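Pindgate Forums > Marketing Operations > Creative Review
Thread: Scoring representation in ad reviews – checklist or no checklist?
5 replies

ppark_ops
Posted September 25, 2025

We run a creative review for every campaign above a set spend. Since April the review form has had a representation section: who is on screen, who speaks, who holds the expertise in the story. Each item is scored 0 to 3 and the total goes into the asset record in Stikia next to the brand and legal scores.
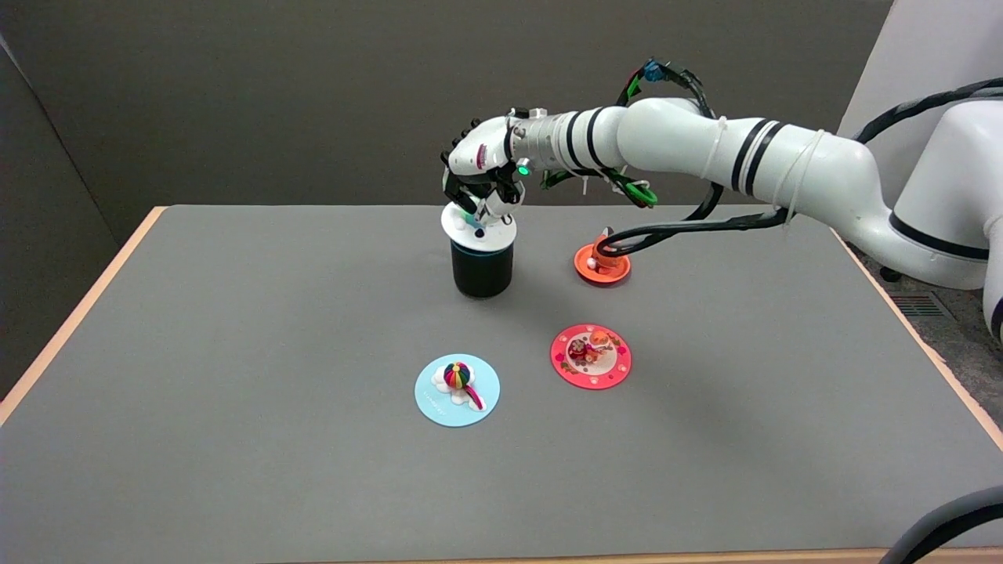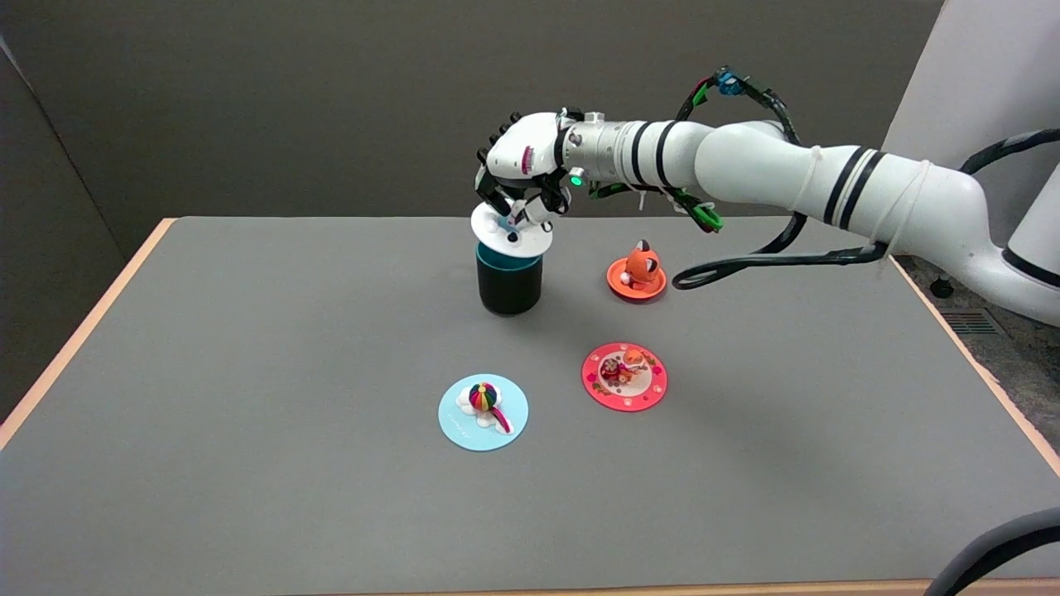 Questions for the group

1. Do you score representation per asset or per campaign?
2. Who enters the score, the agency or the client?
3. Does a low score block release, or does it only trigger a comment?

At present we score per asset, the client enters it, and anything under threshold is blocked. I want to change at least one of these before the next planning cycle.
– Priya Park

fcollado
Per campaign. Per-asset scoring fails on anything short. A six-second cutdown has room for one person, sometimes none, and the form reads that as a zero. Then somebody adds a second face to the edit to clear the threshold and the score goes up while the work gets worse. We averaged across the campaign, weighted by planned impressions, and most of the false blocks went away.

Impression weighting needs the media plan at review time. If yours arrives late, weight by spend.

T_Baptiste
Disagree with Florencio on averaging. An average hides distribution. We had a campaign with 30 assets that passed comfortably at campaign level. When I split it by role, every speaking part with technical content went to men under 40, and the women were in the home scenes. The mean was fine. The joint distribution of role by gender was not.

What we do now:

Record attributes per asset, with no score.
Score per campaign on the cross-tab, minimum role by age and role by gender.
Flag any cell that is empty across the whole campaign.

"Not applicable" has to be a real value in the form. If N/A is stored as zero you can't recover it later. Check how your Stikia field is typed, because a plain integer field will do exactly that.

a.hervieu
The cross-tab is useful but I would be careful about where the attributes come from. Who is deciding that a performer is "over 50" or "disabled"? If it is a reviewer looking at a rough cut, you are recording the reviewer's guess. At Tiltencombe we had two reviewers tag the same set of spots independently and their agreement on age band was poor. On disability it was worse, as most of it can't be seen.

We switched to what the script and casting brief specify. It measures intent, and the data is cleaner. It also moves the conversation to the brief stage, where a change costs very little.
Aurélien

T_Baptiste
@a.hervieu Intent is not what the audience sees. I have read plenty of briefs that say "open casting" and then watched the same four types come back. If agreement between raters is poor, widen the bands and train the raters. I would keep both columns – brief and as-aired – and report the gap between them. The gap is the most informative number we have.

greenberg_t
Different Thaddeus, same general view. One addition on Priya's question 3: don't block. We blocked for a year and the main effect was that teams submitted late, when a block could no longer be enforced. A mandatory written response from the creative lead got us more changes than the gate did. It goes in the record and it gets read at the quarterly review.

On question 2, let the agency enter the data and the client audit a sample.

ppark_ops
Thanks all. I checked the field and Thaddeus B. is right, it's an integer with default 0, so our N/A rows are mixed in with true zeros. I'll have it changed to nullable and re-enter the open batch by hand.

Going to test per-asset attributes with campaign-level scoring and no block. I'm not convinced on dropping rater tags, so both columns stay for now. Florencio, can you post the weighting formula? Our media plan usually lands after review, so I need the spend version.

fcollado
Will do. Sum of (asset score x asset spend) divided by total spend, N/A rows left out of both. I'll put the sheet in the Files tab.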